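Speaker notes – "Who Is the Street For?" – Dedasgate residents' evening, 2/20/25

Slide 1. Title

Hi everyone, thanks for coming out. Grab a chair, there are more stacked by the radiator. I'm Ilse Frerichs, I've lived on one narrow street or another my whole adult life, and I've spent the past couple of years walking up and down them with a notebook. I'm going to talk for a while and then I'd love for you to interrupt me.

(Wait for the coats. Don't start until the door is shut, it bangs.)

Slide 2. How I got into this

Short version: I couldn't get a sofa home. The van driver took one look at the turn into our road and said no, so my neighbor Song and I carried it the last two blocks. We put it down maybe every ten steps, and every time we put it down we had a chat with somebody. Best afternoon I'd had in months! And I started wondering why I'd never stopped in those spots before.

(Keep this quick. Last time I told the whole sofa story and lost the end of the talk.)

Slide 3. What I mean by narrow

I don't have a number for you. I mean a street where you can talk to a person on the other side without raising your voice, and where a delivery truck makes everybody a little tense. My walking notes run to 642 entries now, most of them one line long, stuff like "bench would fit" or "mirror folded in again." I'll pass the notebook around. Please don't read the pages at the back, those are groceries.

Slide 4. Two sides, two moods

People tend to think of a street as one thing. I think of it as two edges with some asphalt between them, and the edges can be really different. Windows on one side and a plain wall on the other gives you a street that leans. You walk on the window side even if it's longer. I do it, my mother does it, Dukov from the bakery does it with a tray of rolls on his shoulder.

Ask: which side of your own street do you walk on? Hands up if you've never thought about it.

Slide 5. The curb

OK, parking. I have a car, I park it on the street, I'm not here to yell at anybody. What I want us to look at is how a row of parked cars works like a piece of the street. It's a low wall that changes every morning. Kids come out between the cars. Drivers can't see them. If you use a wheelchair you may have to go a long way to find a gap.

Skoltero, the little design studio that lent us the projector, has drawn up four ideas for our curb, and the sheets are on the side table. My favorite is the one with planters at the crossings, but I'm a sucker for planters.

Slide 6. Look down the road

(Leave this one up. Count to ten in my head before talking.)
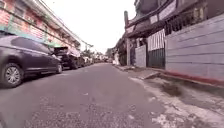

READING THE EDGES

So there's the window side on the left, brick-looking and pinkish, with a green strip low down along the building, and then the tall gray wall over on the right. I know which side I'd walk on. And look at the asphalt, how patchy it is. I love a worn road – you can't help slowing down and looking where you put your feet.

Then the trees, way off down the left. I'd want one of those up close.

Ask: where would you put a bench? Let people come up and point. If it goes quiet, ask about the wall – would you paint it, grow something on it, leave it alone?

Slide 7. What we could try in May

Chalk first. It's cheap and it washes off. We mark out two spots for sitting, bring our own chairs, and see who shows up. Sign-up sheet is next to the coffee, and please write your phone number so I can read it.

Questions. (Water. Get the notebook back from the front row.)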